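Chapter 4
Who Does the Work When the Machine Does It?

When Weltgate announced that its packing hall in Claser would be automated, the press release promised that staff would be "freed for higher-value tasks." It did not list the tasks. Hongmei Lü, who had packed there for 23 years, asked her supervisor for the list and was told it was being drafted.

Claims like this deserve a slow reading. Who is freed, and from what? At what pay? A job that disappears from one column of the budget often turns up in another, under a new title and a lower grade. By October, 27 packers had become "demonstrators," repeating simple hand movements so that software could learn from them. Management counted these hours as automation. The people on shift counted them as work, and tiring work at that.
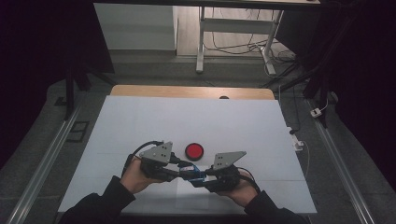
Figure 4.1 A hand-held gripper in use, with a red disc between its metal fingers.

Keep the figure in mind as you read the company's account in Section 4.2. Lü's own account follows it, and the two disagree on almost every point that touches wages. Before you start, write down what you would want to know about a demonstrator's job before accepting it.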